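Prop Room Cleanup Moves to the Spring Shelves
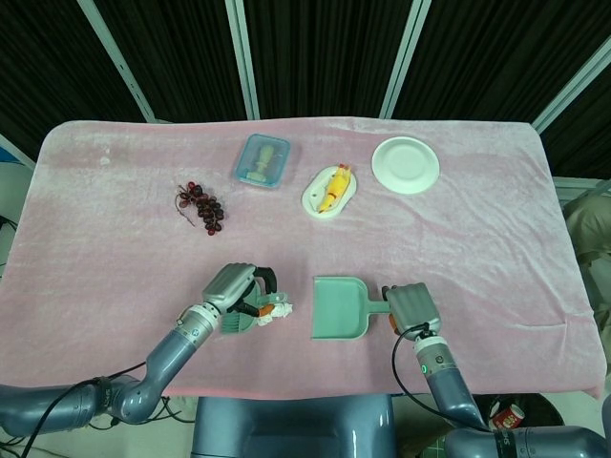

Artificial grapes and a small lidded container on the pink cloth.

The Sutherland Street Players will start work on the spring prop shelves in December, a month sooner than last year. The shelves hold table dressing for the two shows planned before summer: fake fruit, bottles, boxes, dishes, candlesticks and the small things that actors carry on and off.

Rhona Guthrie, who took over props in the fall, has gone through the old card file and found that it lists more than 400 items. Many of the cards have no shelf number. Others describe pieces that were lent out years ago and never checked back in. She plans to replace the cards with a single list, kept in a binder by the prop room door, with a copy in the office.

Each item will get a paper tag with a number and the name of the shelf. Tags go on with string. Please do not use tape on anything painted or on fabric. The green bowl used in "The Trasby Inheritance" lost a strip of paint that way, and we had to turn its bad side to the wall for the whole run.

Fake food is the first group to be sorted. Good artificial fruit is getting expensive, and ours has been stored badly. Grapes have been the worst of it. When bunches are piled in a bin, the stems hook together and the berries come off when someone pulls. From now on each bunch goes in its own bag, laid flat. Loose berries should go in the jar on the workbench. They can be glued back on a few at a time.

Plastic fruit can be wiped with a damp cloth and a drop of dish soap. Dry it before it goes back on the shelf. Foam fruit should only be dusted with a soft brush. Water gets in through the small dents and the paint bubbles. If you can't tell which kind you have, press it lightly with your thumb near the stem. Foam gives a little.

Fabric is a separate job. We have 14 tablecloths, and only a few of them have been measured. Velvet and anything with a velvet-like nap should be rolled on a cardboard tube with the soft side out. Folding leaves lines that show under the front lights. A handheld steamer takes most of them out if you hold it a few inches away and work from the back of the cloth. Do not iron velvet. The marks from the iron stay.

Cardboard tubes are needed in all lengths. Gift wrap tubes are too thin, but the heavy ones from carpet or fabric stores work well. Leave them inside the stage door.

The first show to use the new list will be "Supper at Puvon," which has three meals in it and a long scene at a sideboard. The script asks for fruit on the table in the first act and calls for the same table to be nearly bare by the third. That means the crew will clear it in the dark during two scene changes. Rhona has asked for everything on that table to be light enough to lift with one hand, and for the fruit to be wired to its dish.

The second show, "The Tarell Letters," needs far less. Its list so far has a writing box, a lamp, two cups and a stack of envelopes. We have the box and the cups. The lamp we own is too modern, with a push switch in the base. If you have an oil lamp with a glass chimney that could be on loan for four weeks, leave a note at the office. It will not be lit. We will put a battery bulb inside and return the lamp as it came.

Work sessions begin at 4 p.m. and end when the building closes for the evening. There is no need to sign up. Wear old clothes, as the upper shelves are dusty and some of the paint tins have leaked. Anyone under 16 should come with an adult.

Items borrowed from the prop room for parties or school plays should be back before the first session. Bring them to the workbench and leave them out of the bins, so they can be tagged with the rest. If something was broken while you had it, bring the pieces.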